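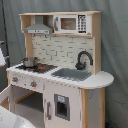
Prarkura Adds Play Kitchens to Children's Lending Library

The Prarkura Toy Library has added child-sized play kitchens to its lending collection, extending a program that until now has been limited to puzzles, building sets and board games. Registered families and child care providers may reserve a kitchen beginning in July.

The purchase was supported by a grant of $3,000 from the Carnska Neighborhood Fund. The library currently serves 320 member households and holds 1,270 items, most of which are small enough to be carried home in a bag.

"Members have asked for larger pieces for several years," said Nadiia Maksymiv, director of the library. "A play kitchen takes up a good deal of room, and many families would like to find out whether their children enjoy one before they buy."

The model chosen for the collection has a pale wood frame with white and gray panels. A range hood and a microwave are set into the open upper section, with a tile-pattern backsplash beneath them and a black gooseneck faucet at the sink. The white countertop continues past the cabinet on the right in a rounded extension, where a second child can stand and take part in the game.

Ostap Sydorenko, who oversees the collection, said the rounded counter was a deciding factor. Staff members had compared several designs during visits to local preschools and found that children playing in pairs tended to crowd in front of the sink. "With somewhere to serve the food, one child cooks and the other becomes the customer," he said.

Kitchens will be lent for six weeks and may be renewed once if there is no waiting list. They are delivered fully assembled, and borrowers are asked to measure doorways and stairwells before making a reservation. Delivery within the Boiko district is free of charge. Members living outside the district may collect a kitchen from the library's rear entrance by appointment.

Sets of play food, pans and dishes are cataloged separately and may be borrowed at the same time. Each kitchen will be wiped down and checked for loose screws on its return – a process that takes one working day – before it is released to the next household.

The library expects to fill up to 200 kitchen reservations in the first year. Child care providers may apply for a longer loan by writing to Ustyna Dovhaniuk, provider services coordinator, at the library's main desk. Reservations open to members at 9 a.m. on the first day of the program.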